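Review: the Dermont Comeo pitching machine

By Noémie Picard
July 2, 2020

The Dermont Comeo is a portable pitching machine intended for clubs and schools that cannot justify a full batting cage. The club's equipment panel was asked to assess it before the summer programme and has used it with junior and adult groups since February.

Assembly is simple. The legs lock firmly, the feed chute holds 28 balls, and one adult can move the machine between diamonds. Speed is set by a single dial with 5 positions. The lower three are well judged for younger batters.
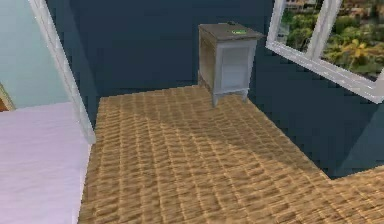

Reading time: 1 minute

Accuracy was good with leather balls and less so with dimpled ones. Over a session of 200 pitches, most arrived within the strike zone – the exceptions came largely from worn balls. The curve setting is of limited use, and the motor is loud enough to drown out a coach standing beside it.

At £376, the Comeo costs more than the Biltico model it will be compared with, but the stand is steadier and spare wheels are easier to obtain. The panel recommends it for junior training. Senior sides should look at a two-wheel machine.

Comments

Salazar: Does the chute jam with damp balls? Ours did all spring.

leftfield_pete: We have the Biltico. Cheaper, but the stand wobbles on grass.

Salazar: Thanks Pete, same here.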